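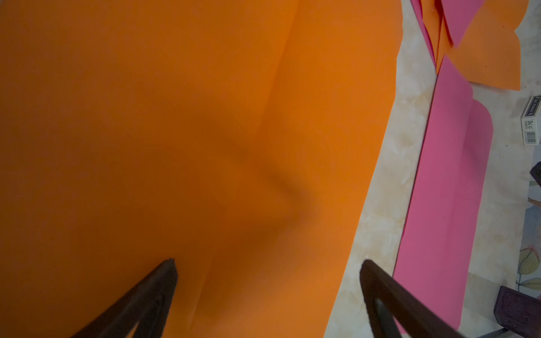

Wrist view. Orange sheet with the arm's shadow over it, pink strip to the right.

Esura planner — FAQ for Soliman cell users
Print this page | E-mail this page

Segmentation splits one orange sheet in two. Why?
Shadow. The hardware darkens the middle and the old colour threshold reads it as another piece. Set shadow_merge to on, restart perception. Still splitting? Drop the saturation floor to 27 and try again.

Does it need to know which sheet is on top?
Yes. Layer order comes from the edge pass, not from colour. Pink under orange usually fine. Orange on orange is poor — fix planned for September.

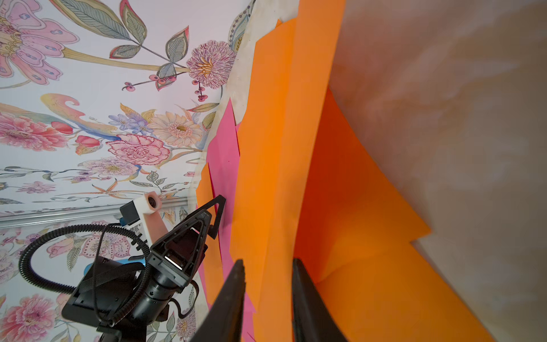 Wrist view with the second arm at lower left.

The other arm keeps turning up in my mask
Load the arm model for both sides, not just the one you're driving. The black parts get removed before clustering. Cables dont, they aren't in the model. Pad the mask by 2 cells.

Patterned walls are giving false grasp points
Crop to the work surface. Flowers on the wallpaper have pinks close enough to the real thing to get through. Crop file lives in the Iteck config folder, one per camera.

Which camera should the planner trust?
Fixed view for layout, wrist views for the last bit of the approach. Overlapping row of orange and pink, say — the fixed view gets you the order left to right, then each wrist view refines its own edge.

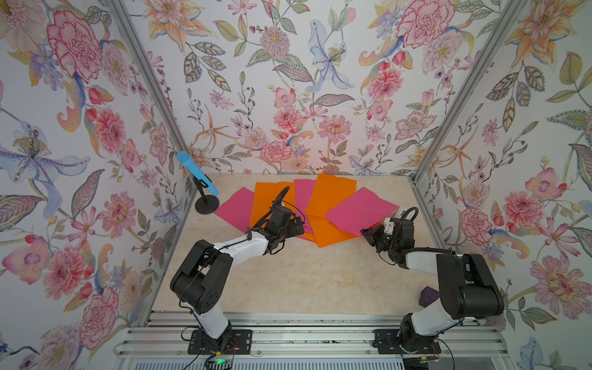
If the two disagree the planner waits 300 ms and asks again. After 600 ms it gives up and backs both arms off. Don't raise the limit to hide a bad calibration, recalibrate.

Can both arms go for the same sheet?
Only in paired mode. Otherwise first claim wins and the seccond arm holds.

Where are the logs?
In Brirninar, under the run name. Attach the whole folder to your ticket please, not a screenshot.

Print this page | E-mail this page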